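Nultono Reusable Storage Bags, Two-Pack: A Review

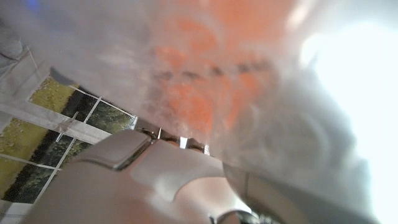 Grayish-white and hazy, with orange showing through.

I bought these after the last of my Plikon bags split along the bottom and gave up a quart of soup to the vegetable drawer. The Nultono pair promised to be see-through. Through is a generous word. I can tell orange from green, and past that I'm reading masking tape like everybody else.

The good part is the seal. It takes both thumbs and some muttering, but after more than 45 trips through the freezer neither bag has leaked on me. They stand up by themselves when full – when half full they lie down and sulk.

Washing is the chore. The corners hold on to water until the next day, and tomato sauce leaves a blush that two rounds of baking soda only made pinker.

At $7 each from the kitchen store in Nirkemthorpe, I'd buy them again for leftovers and skip them for anything you need to identify by sight. Get the wide size. The narrow one won't take a ladle.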